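The Bag of Bags

Elisa Longo keeps her plastic bags in a drawer. A whole drawer, the deep one next to the stove, where most people would put pots. When I sat down at her kitchen table last week she pulled it open before I'd even found my pen, and a handful of bags sort of breathed up over the edge and slid onto the floor.

"Leave them," she said. "They do that."

I'd gone over to talk about folding. Elisa runs a Saturday morning class at Stula, the little housewares shop on the corner that used to sell lamps, and the class is called, very plainly, Folding. Towels, fitted sheets (yes, really), T-shirts, and for the last half hour, plastic bags. It's the bags people come back for. I took the class in November and have been a slightly annoying person to live with ever since.

So how does somebody end up teaching grown adults to fold a grocery bag?

"My mother did it," Elisa said, making coffee with her back to me. "She had a produce stand, and she'd sit behind it in the slow part of the afternoon and fold the bags people brought back to her. Little triangles. She kept them in a cookie tin. I thought every family had the tin."

Hers didn't survive the last move, and for a long time she stuffed bags inside other bags like the rest of us. Then one winter she cleaned out the hall closet and, being the sort of person she is, counted.

"There were 251," she said. "In a two-person apartment! I sat on the floor and folded all of them. It took me the whole evening and I was so happy. I had the radio on."

She still has a good many of those, and we went through the drawer together, which ate up most of an hour. There's a crackly blue one from Nusix, the pharmacy, that she says is too stiff to fold and too good to throw out. There's a huge one from Kong, where she bought her duvet, and it takes both of us to flatten it. She has favorites, too. The fruit bags from the market come up again and again (she likes the thin ones, they go down smaller), and she has opinions about handles that I won't repeat in full. Short handles are bad. Leave it there.

The method is simple enough that I can give it to you. Lay the bag flat and smooth it from the bottom up, so the air goes out through the top. Fold it lengthwise until you've got a strip 4 fingers wide, then turn up a bottom corner to make a triangle and keep flipping that triangle up the strip until you reach the handles. Tuck the handles into the pocket. Done. Mine come undone in my coat, and Elisa says I'm rushing the smoothing.

"Everybody wants to get to the triangle," she told me. "The triangle's the fun part. But if there's air in it you've made a pillow."

She gave me one to practice on while she talked, and then took it away again and did it herself. She works fast, pressing with the side of her hand, and she doesn't look down much.

I asked whether it bothers her that a lot of stores have stopped giving out plastic bags altogether. I'd half expected her to be sad about it.

"No, good! I have enough," she said. "I've used the same 20 for two years. One lives in my purse, a couple in the car, one goes around wet umbrellas. If you fold it, you'll carry it. If it's in a big ball under the sink, you go to the store without it and come home with another one."

And the ones with holes? Those line the bathroom wastebasket, or get wrapped around paint rollers overnight so the paint doesn't dry out. The really shredded ones go in the collection bin outside Kunine, next to the carts. 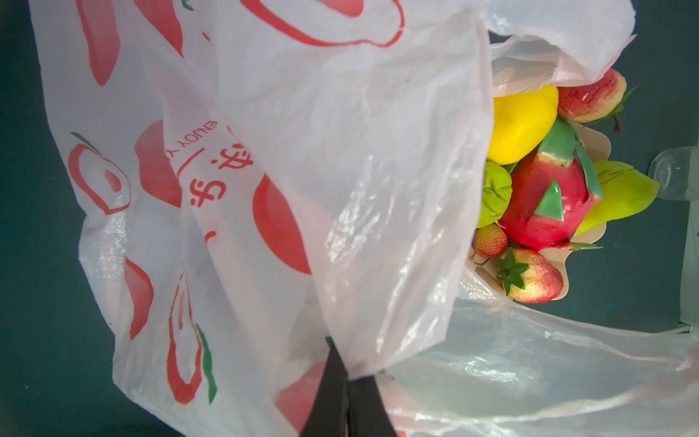

Words: your home-pages columnist
Friday, March 31, 2023

Red fruit, a few green leaves, "ENJOY" and the characters 快乐, all on thin white plastic: there's a lot of cheer printed on a fruit bag. 快乐 means "happy," and I like that on something meant to get a few pounds of apples home. Elisa's view is that a pattern helps, too.

"With a plain white one you lose track of where you are," she said. "With a picture on it you can say, okay, fold at the leaf."

Before I left I asked what she'd tell someone with a cupboard full of crumpled bags and no idea where to start. She thought about it for so long that I finished my coffee.

"Do five," she said. "Do five while the pasta's cooking. Don't pull the whole lot out, you'll hate me."

The Folding class runs most Saturdays at Stula. Bring your own bags. Elisa has plenty, but she'd like to keep them.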